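Tomoana Walking and Garden Club
Minutes of the general meeting held on August 18, 2002
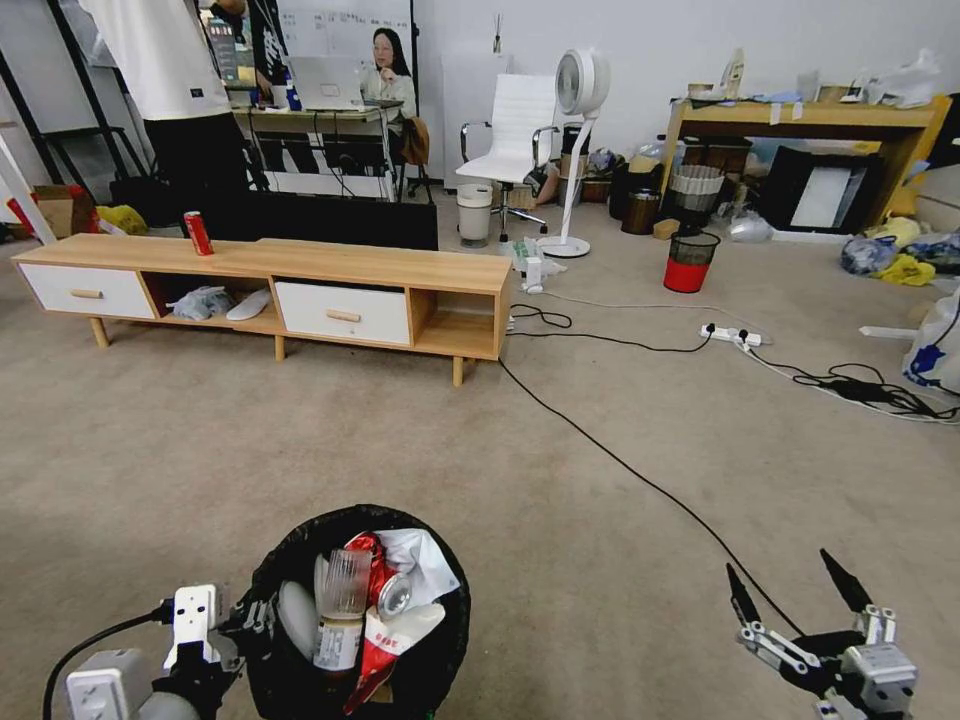
The meeting was opened at 2 o'clock by Aroha Kingi, who was in the chair, and she thanked the members for coming in spite of the rain. Present were Aroha Kingi, Carleen Pirihi, Ngaio McKinnon, Ailbhe Costello and Ilídio Gouveia (minutes), together with 14 other members who signed the book. Before the first item Aroha asked for a better habit with rubbish at our gatherings and on the walks. A plastic bottle and drink cans together with crumpled paper in one bin is what we want to stop, and from the next walk the cans and bottles will be carried home separately. Members agreed to this without a vote.

Apologies
Apologies were received from two members who are traveling. A third apology came by telephone during the meeting and was added.

Minutes of the last meeting
The minutes were read by Ilídio. Ngaio said that the name of the track was written wrongly in item 4, it must be Drostesen Track and not Drosten Track. With this correction the minutes were accepted. Moved Ngaio, seconded Carleen.

Matters arising
The gate at the lower end of Drostesen Track has still not been repaired. Carleen has written to the owner of the paddock two times and has received one answer, in which he says he will look at it after lambing. Ailbhe asked if we may tie the gate with rope until then. It was felt that we should ask him first. Carleen will telephone.
The borrowed ladder has been returned.

Money
Carleen presented the account. The balance at the bank is $3174. From this the payment for the hall must still go out, and also the seed order. There was a long discussion about how much the club should keep and how much it should spend. Aroha reminded the members that in the year before last it was decided to keep $3000 for the new shelter, and that this decision was never changed. Ailbhe said that in such a case we have almost nothing to spend, and that the shelter was talked about already when she joined. Ngaio would like to see a drawing of the shelter before more money is put aside. It was agreed that Ngaio and Ailbhe will get two prices, one for a shelter with walls on three sides and one for only a roof on posts. The account was accepted.
The yearly fee stays the same. One member voted against.

Planting at Brindero
Ngaio reported on the bank behind the stream at Brindero. Most of the flax has taken well, but the small trees on the upper side have suffered from the wind and also from hares. She showed a piece of bark which was chewed all around. She recommends to put sleeves on every tree that is lower than the knee. Sleeves can be bought, or they can be made from old milk cartons, but the cartons become soft after one winter. The meeting preferred to buy. Ngaio will ask for a price for the smaller packet first.
The next planting day will be on a Saturday morning, the date depends on the ground. Please bring your own spade, gloves and something warm to drink. The club spades are with Aroha, there are only 6 and one has a loose handle.

Walks
Ailbhe read the plan for spring. The long walk over the ridge is moved to later in the season, when the days are longer. In its place there will be a short walk along the stream, starting from the Brindero car park, which is suitable also for children. Dogs must be on a lead because of the lambs – this was asked by two farmers.
Ilídio asked that the leader of each walk writes down the names at the start and also at the end. On the last walk two people left early by another path and the group waited for them a long time in the cold. This was supported by everybody.

Flower and vegetable table
The exchange table will be held again in the hall, after the meeting and not before it. Carleen has too many leeks. Seeds should be in a paper envelope with the name and the year written on it. Last time there were several envelopes without a name, and one of them was sown as parsley and came up as something else.

Other business
A letter was read from the Cledia choir, who ask to use our tea urn for one evening. Agreed, if they collect it and bring it back clean.
Ngaio asked who has the key to the side cupboard. The question was left open.
Aroha said that the newsletter is too late for many members, it arrives after the walk which it announces. Ilídio apologized and will send it one week earlier.

To be done
Carleen – telephone about the gate, pay the hall
Ngaio – price for sleeves, shelter prices with Ailbhe
Ilídio – newsletter, answer to the choir
Aroha – handle of the spade

The meeting was closed at 3:40 and tea was served.

Ilídio Gouveia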